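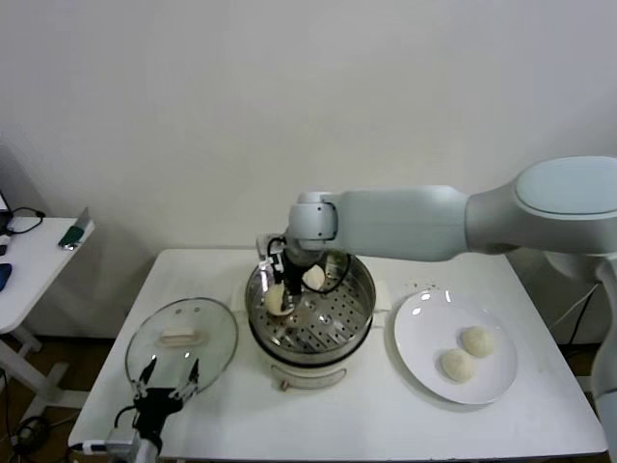 Learning to bake without an oven

When I moved to Zaltcombe in February, the apartment had a sink, a small refrigerator and two electric outlets in the kitchen corner. It had no oven. I grew up in a house where the oven was on almost every day, so for the first weeks I felt I was camping.

My mother's bread is a heavy country loaf with a dark crust, and you cannot make it without strong heat from all sides. I tried a frying pan with a lid. The bottom became black and the middle stayed like glue. I tried again with a lower flame on a camping stove I borrowed, and I got a kind of thick pancake, which I ate with soup for two days and did not repeat.

Then my neighbor Theano Vrettos asked me why I insisted on a crust. She had lived many years above a bakery that sold only steamed things, and for her the soft skin is the normal one. I had never thought about it in this way. For me bread without crust was bread for sick people.

So I began to read. A great part of the world makes its daily bread with steam or on a hot plate, and the home oven is quite a young habit. Even in my grandmother's village the families carried their dough to one shared oven, and each family cut a sign in the top so the loaves would not be mixed. Ours was a small fork. I had forgotten this until I wrote it now.

What I have learned so far, in no special order

Flour with less protein gives a softer result. I used strong bread flour at the beginning and my buns were chewy like rubber. Now I buy the cheap white one from Rutimard, the shop behind the station, and it is better for this purpose.

The second rise is easy to pass. In my warm kitchen twenty minutes is enough, and in the cold mornings I need almost double. If I press the dough with a finger and the mark comes back slowly, I start the steam. If it does not come back, I am late, and the buns will be flat and wrinkled.

Do not lift the lid immediately at the end. I turn off the heat and wait five minutes. I do not fully understand the reason, but the times I forgot, the tops fell down.

A little sugar helps the yeast, but too much makes everything taste like breakfast. I use one small spoon for 306 grams of flour. This strange number comes from my measuring cup, filled to the top, and I was too lazy to change it.

About the crust

I still miss it. Last month I took the bus to the Bañez bakery on the other side of the river and bought a real loaf, and I ate the end of it standing at the bus stop, with crumbs on my coat. It was very good! But I noticed that I did not feel sad when it was finished, and the next morning I mixed my own dough again.

Theano says I should try a filling now. She suggests leeks and white cheese, like in a pie from her childhood. I am afraid the cheese will make the dough wet from inside, so maybe I will cook the leeks first and leave them in a sieve overnight. If somebody has done this and has advice about the amount of salt, please write to me in the comments.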